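4.2 Two-handed collection on reflective containers

The second part of the study deals with objects whose surfaces give poor depth and unstable visual features. Polished metal containers were chosen as the main case. They are common in homes, they come in nesting sets, and their walls are thin enough that a small error in finger placement leads to a missed grasp or to contact with the inside of a neighboring container. All demonstrations were collected with hand-held grippers in furnished apartments, following the Kukari protocol described in Section 3. No robot was present during collection.

Each demonstration covers one separation task. The operator starts with a pair of containers, takes hold of the rim of one with the first gripper, and brings the second gripper to the wall to steady it during the lift. The tablecloth, the background objects and the lighting were left as found. Restricting collection to plain tables gave cleaner tracking in early trials, but policies trained on that data did not transfer well to the Durnley test kitchen, where the work surfaces are patterned. Figure 4 gives a view from the first gripper.

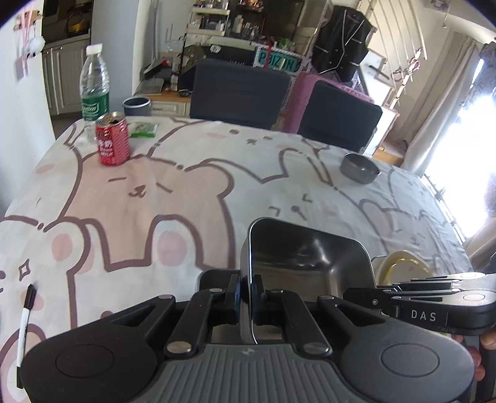
Does the second gripper need to touch the container for a demonstration to be kept? Contact is required at some point between the first rim grasp and release, but it need not be present in every time step.

Figure 4. View from the camera on one hand-held gripper. The fingers pinch the rim of a tilted square metal container, with the second gripper at the right.

The rim grasp was used for two reasons. It keeps the fingers in view of the camera for the whole approach, and it leaves the opposite side of the container free for the second gripper. The drawback is that the held container can hide much of what lies beneath it, including the other container. We therefore label the grasp phase from the finger width signal and use the images only to check the label. Where the two disagreed by more than 3 time steps, the demonstration was reviewed by hand.

A total of 1000 demonstrations were recorded, of which 37 were removed. The removed set consists mainly of cases where tracking of one gripper was lost near a bright window. Highlights on the metal did not cause tracking loss by themselves, but they did shift the estimated rim position in single images. Averaging over 4 consecutive images reduced this shift to a level below the finger width.

The same data were used to train the one-handed baseline, with the second gripper's pose masked. Results for both policies on the Todadham object set are given in Section 5.

Related items
Rim grasping of thin-walled objects: notes on the Căpraru test bench
Kukari protocol, collection guide
Todadham object set: list of changes

Search this site Enter keyword Go

Contact | Copyright | Back to top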